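How to budget for a pair of hand-held grippers (and everything that comes with them)

I put together the equipment plan for our little automation corner at Cedport, and the first version of it was bad. I had one line for the grippers, one line for a computer, and that was it. So this is the way I'd do it now, step by step, if you're collecting hand-held demonstrations and want a number your boss can sign without coming back to you in November for more.

Before you start

Open a spreadsheet with four columns: item, quantity, how long it lasts, who approves it. That last column saves you so much chasing! Mine has 64 rows, which sounds nuts, but a lot of them are screws and cable ties.

Step 1. Price the grippers as a pair, then price the fingers again

You'll get a quote for the handles, and the fingers will be thrown in as if they last forever. They don't. Put fingers on their own row with their own lifespan, and ask whether you can have the print files so you can make spares in-house. Brabec sent us theirs the same afternoon, Truvton wanted a separate agreement, and that went straight into my notes column.

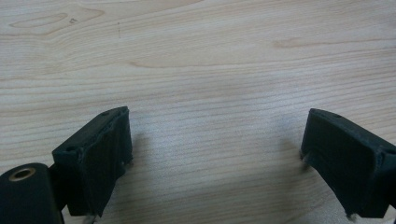
Wear is the part of the budget I'd fight for. I put 20 percent of the gripper price aside each year for printed parts and hardware, and I've never been sorry. Look at the edges on ours - little chips and light flecks on the dark plastic, plus scuffs on the flat inner faces. If your tasks involve thin or slippery things, you'll care about those inner faces a lot sooner than you'd think. Count the metal bits too (there's a brass-colored ring set into the body next to the left finger, for one), and find out which of them you can buy loose and which only come as part of a bigger assembly.

Step 2. Plan the table before the computer

I know, the computer is more fun. But the table decides how much floor you need, where the cables go and how many people can work at once. Write down:

- tabletop size, with rounded corners if you can get them (my hips thank me)
- height, and whether it suits your shortest and tallest operator
- clips or clamps for the edges
- a cable hole in the top, if you want one

We spent 69 dollars on clips and small fixings alone, and I had budgeted zero for them.

Step 3. Be generous with cable

Measure from the operator's wrist, down past the table, to wherever the recorder lives, then add slack for reaching. We went with 30 percent extra per run. Buy one spare of every cable you own - a dead cable stops the session just as well as a dead gripper does, and it's a much cheaper thing to have in a drawer.

Step 4. Make a row for task objects

Boxes, small parts, whatever your hands will be moving. A clear plastic box and a little green circuit board are enough to get going, and you can lay both out on a pretty small top. Order duplicates of anything clear or breakable. I keep ours under the project name Hirora so purchasing doesn't mix them up with production stock. 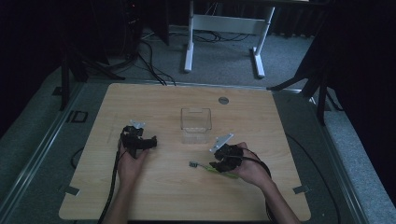 Step 5. Split the order in two

First order: one pair of grippers, one table, cables, objects. Use it for real work for a few weeks and keep a note of every part you wish you had. Second order: the other stations, with your notes added in. Ask for the second order's price up front, in writing, on the same quote.

If money is tight, cut the number of stations and leave the spares row alone. And get the delivery time for fingers separately from the delivery time for handles, as ours came from two different warehouses.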